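Dedow Example Collection: Frequently Asked Questions

Questions about collecting, for new and returning contributors. If your question is not in the list, please write to Ehsan Akbari, who maintains this page.

What is Dedow?

Dedow is a shared collection of examples for robot arms that learn from demonstration. Contributors at Gultbridge and Vachon control a simulated arm from their own computer, and every finished attempt is saved together with its written instruction. The learning system is later trained on these pairs.

Do I need a real robot?

No. All the collecting is done in simulation. You need the Parnmont client, a normal computer and a controller with two sticks. Mouse and keyboard also work, but the movement comes out more jerky and we must reject more of it.

What is one example?

One example is one attempt at one task, from the moment you press Start until you press Done. It contains the camera views, the joint positions, the opening of the gripper and the instruction. An attempt can be maximum 60 seconds long. After this the client stops it by itself and you can decide if you keep it or throw it away.

Which tasks are open now?

Mostly the bowl tasks. The arm has to go into a small bowl and take out the one object which the instruction names, and leave the other one inside. They look easy, and many people are surprised how often the fingers touch the wrong thing first.

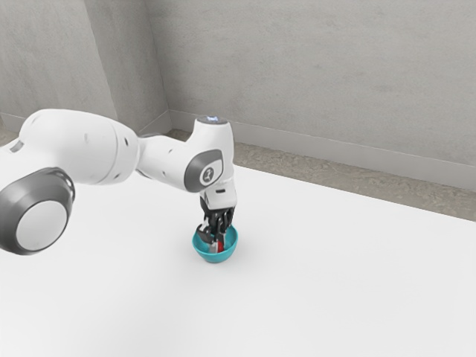

The difficulty is in the last part of the way down. When the gripper is low, the rim hides part of the fingers from the side view, and you have to judge the depth from the second camera. Please go slowly there. A slow and clean approach is more useful to us than a fast one with three corrections.

For the open list of tasks, look in the client under Tasks. The list is renewed each Monday.

Should I keep attempts which failed?

Yes, if you made a serious try. Mark them as Failed and write a short reason, for example "slipped when lifting" or "took wrong object". We use them to train the part of the system that judges success. What we do not want is attempts where you were only playing with the controls.

How many times should I repeat the same task?

Do 3 attempts, then change to another task. The start position of the objects is changed by the client between the attempts, so please do not reset it by hand. If one person makes very many attempts of the same task, the system learns the habits of this person.

May I write the instruction in my own words?

Yes, please do. The client proposes a sentence, but you can change it. "Take the red one out of the bowl" and "get the red thing" are both good. Write it before you start, not after. Only be sure that it can mean one object and not two.

The arm stopped and does not react. What happened?

Most often a joint has reached its limit. Hold the Back button until the arm returns to its home position and begin a new attempt. If it happens again in the same task, send us the attempt number. In the June version there was also a fault where the gripper stayed closed after a reset. This is repaired, so please update your client.

Who checks the examples?

Each example is viewed by one reviewer from the other site: Vachon checks Gultbridge and Gultbridge checks Vachon. The last set had 159 examples in it and the review took longer than we planned, so do not worry if your work stays on Waiting for some days.

Can I delete something I sent?

Until the review, yes, with the Withdraw button in your list. After the review you have to write to Ehsan with the attempt number. If the example is already in a published set, it is removed from the next one, but the old set stays as it is.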